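Comparing two grippers for bin picking on a fixed arm
Student project report, semester one
Submitted by Morfudd Ruddock, Wed 2 June

1. Background

The Dristen teaching lab has a KUKA arm that has mostly been used for moving blocks between marked spots on a table. The aim of this project was to see how well it could pick mixed household items out of a bin, and whether the choice of gripper made more difference than the choice of grasp planner. A previous group had looked at planners only and left the gripper alone, so their report could not say which part of the system was holding back the results.

I compared two grippers. The first, called Rasto in this report, is a parallel-jaw gripper with flat rubber pads. The second, Falereo, is a linkage gripper with jointed metal fingers that can bend around an item as they close. Both names are the ones used on the lab booking sheet.

2. Set-up

Two grey bins were clamped together end to end on the bench. Items started in one bin and were moved to the other, then back again for the next run. This meant the set did not have to be laid out by hand each time, and the items landed in a different arrangement after every run.

The control software was Solanki, the lab's own package. It takes a depth image, proposes grasp points and ranks them. I did not change the ranking. The only settings that differed between the two grippers were the opening width, the closing force and the tool length. The tool length had to be measured again every time a gripper was swapped, and getting this wrong by a few millimetres was enough to make the fingers touch the bin floor and stop the arm.

The item set had 20 things in it. I picked them to cover soft, hard, shiny, clear and round shapes. They were all light enough for either gripper.

3. Method

Each gripper was given 580 grasp attempts, spread over several weeks starting in March. An attempt counted as a success if the item was lifted, carried over the wall and released in the other bin. Items dropped on the way were counted as failures even if they happened to fall in the right place. If the arm picked up two items together, I recorded a double pick and counted that as a failure as well.

I stopped a run when the bin was empty or when the system failed 5 times in a row. After a stop of the second kind the remaining items were moved over by hand and the next run was started.

4. Results

Falereo did better overall. It had 123 fewer failures than Rasto over the same number of attempts. Most of that gap came from round and uneven items, where the flat pads of Rasto tended to push the item sideways before they had closed on it.

Rasto was better in one case, which was thin flat items lying on the floor of the bin. Its jaws could get down closer to the metal. The jointed fingers swing through a small arc as they close, so the tips lift slightly at the last moment and can pass over the top of something thin.

Clear plastic was a problem for both. The depth camera often returned nothing at all for these items, or gave the height of the floor behind them, so the planner either ignored them or aimed too low. I do not think any gripper would fix this on its own.

Items close to the walls were the other main source of trouble. As a run went on, things collected along the back wall and in the corners, and the planner had fewer safe ways to approach them.
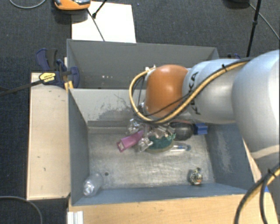 With Falereo the approach angle near a wall mattered more than I expected. The finger linkage is wider than the fingertips, so a grasp that looks clear at floor level can still bring the outside of the gripper against the wall further up. Solanki checks for collisions using a simple box around the tool, and this box was drawn for Rasto. I made it larger for Falereo in the second half of the testing. Wall contacts became rare after that, but the planner also turned down some grasps that would probably have been fine.

Cable routing took up more time than planned. The cables have to have enough slack for the wrist to turn, and a loop that is too tight will pull at the connector. I lost most of one afternoon to a loose plug before I found the cause.

5. Limits of the work

I ran all of one gripper's attempts in blocks, and the blocks were not fully alternated. The lighting in the room changes during the day and I did not record it. The change to the collision box partway through also means the Falereo results come from two slightly different set-ups – they should really be reported separately, and the log files are split so that this can be done.

6. Further work

The next group could fit a proper collision model for the linkage gripper and repeat the wall and corner picks only. A second camera at a lower angle might help with the clear items. I would also suggest marking the tool length on each gripper mount.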